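Wrapping hands for bag work

Use a 4.5 m semi-elastic wrap. Loop the thumb, then pass three times around the wrist, keeping the cloth flat.

Fold a pad of six layers and lay it over the knuckles. Bind it with the fingers spread - a closed hand will leave the wrap too tight.

Run one pass between each pair of fingers, returning to the wrist each time. Finish at the wrist and make a fist to check tension.

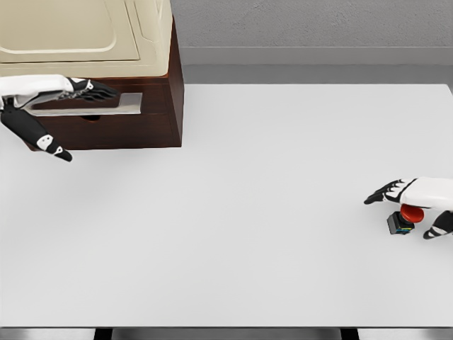 Kam-wah Hung commented that shorter wraps run out before the last finger pass, so drop one wrist turn and keep the pad.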